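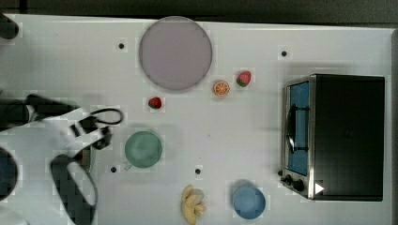

Back from the Folton open day, feet killing me, writing this before I forget it all. March 26, 2022 for the record.

Got there late. Parking was a joke - ended up behind the tile place and walked. 30 people ahead of me for the kitchen table demo, which was the one I came for. Toy food, a couple of bowls, a big plate, toaster oven off to the side. One arm. My favourite bit of the whole day, easily.

Asuka Okabe was running it. Very patient with the kids. She let the crowd call out what to go for next and of course everyone yelled banana. It went for a strawberry first. Missed, backed off, tried again, got it. Big cheer! Slower than I'd pictured, mind you. My nephew would of had that table cleared and the bowls on his head.

Asked her about the oven door, she said they're at 12 tries a session on it and she's not happy with the handle yet.

Skipped the Fandero talk, room was full. Had a sausage roll instead. Next one is in November, will book a spot this time. Leftover flyers are on my desk if anyone wnats one.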